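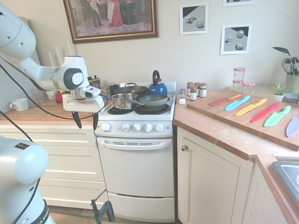 8 June 2020

Kitchen chores, stove tasks. Njoroge Ondieki and I ran the Tendik planner on "move the saucepan to another burner" and then on the knobs.

Saucepan: 21 tries, 6 clean. Most misses were at the handle — the fingers close a bit high and the pan swings when it lifts. Grip force left at the Dodley default. Log is number 757 on the shared drive.

Njoroge thinks we could call this one a working chore by the end of June. I don't. A person at home would give up on it after two tries.

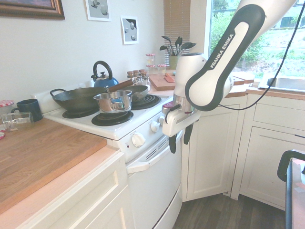 Knobs are the harder job. The planner handles the turn in simulation but wants a straight approach and plenty of clearance. With the fingers hanging open level with the front panel, the smaller knobs are close by and the oven handle is just below, so a low approach risks catching it. Try coming in from higher up. The wok's side handle needs its own grasp as well — the Kustis model only knows long ones.

Still to do: rerun the knobs with the new approach, ask Sarantis for softer fingertips in grey or any colour they have.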